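4.2 Cable jacket wear under repeated bending 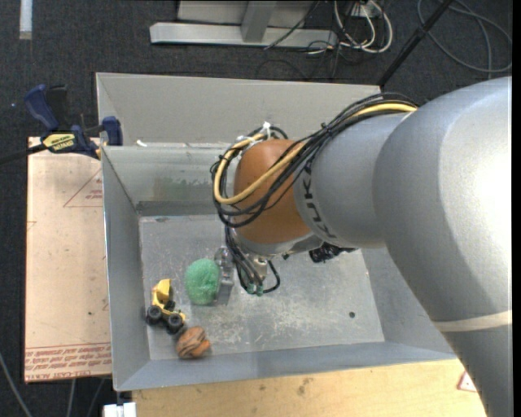 Figure 3. Cables routed along a KUKA arm and looped at the wrist joint, above an open sheet-metal bin.

Cables that are bent many times during service fail in ways that a static tensile test does not reveal. The jacket is usually the first part to show damage, and its condition is often taken as a guide to the state of the conductors beneath. We examined whether that guide is reliable for three jacket compounds, referred to here by their trade names Alleva, Sumar and Bolger. External routing of the kind in Figure 3 places the outer side of each loop in tension and the inner side in compression, and the two sides were therefore assessed separately.

Samples were cut to a length of 620 mm and clamped at both ends in the bending rig described in Section 3.1. One clamp was fixed and the other was driven through a half turn and back, which counted as one cycle. The rig was stopped every 2,000 cycles for inspection. At each stop the jacket was wiped with a dry cloth, viewed under low magnification and graded on the four-step scale of Sandhu, where grade 0 is an unmarked surface and grade 3 is a crack through the full thickness of the jacket. Conductor resistance was measured before the sample was disturbed, as early trials had shown that handling alone could close a partial break and hide it.

Two operators graded every sample without sight of each other's results. Where they differed by one step the higher grade was kept. Where they differed by more, the sample was graded again on the following day by both. Most disagreements concerned the Sumar samples, whose matt finish makes fine surface crazing hard to tell from abrasion.

Alleva showed the slowest change in grade. Its surface dulled early in the test on the outer side of the bend and then stayed much the same until shortly before cracking, so that the interval between grade 1 and grade 3 was short. Bolger behaved in the opposite way. Small cracks appeared early and grew steadily, and the samples spent most of their life at grade 2. Sumar fell between the two, with a wider spread between samples than either of the others.

The inner side of the bend gave a different ranking. Here Bolger performed best, with no sample passing grade 1, while Alleva developed shallow folds that held dust and wore against the neighbouring cable. These folds did not lead to cracking within the test, though they would be a concern where cables are tied closely together. Nørgaard reports similar folding in lift trailing cables and attributes it to a stiff outer skin over a softer core. Sections taken from our samples are consistent with this, but the skin was too thin to be tested on its own.

Jacket grade was a poor guide to conductor condition in two of the three compounds. One Alleva sample lost continuity after 3,071 cycles at grade 1, and its jacket would have passed a visual inspection under the Sistila maintenance schedule. When the sample was opened, the broken strands lay close to the fixed clamp – well away from the point of tightest bending – and the filler around them had been displaced to one side. In the Bolger samples, by contrast, conductors stayed sound long after the jacket had cracked. Only for Sumar did resistance and jacket grade rise together, and the spread between samples limits the use that can be made of this.

The effect of tie position was not part of the original plan and was tested on Bolger only. Moving the tie further from the clamp lowered the rate of jacket cracking on the outer side and had no measurable effect on resistance. Temperature was held constant throughout, and its influence is treated in Section 4.3.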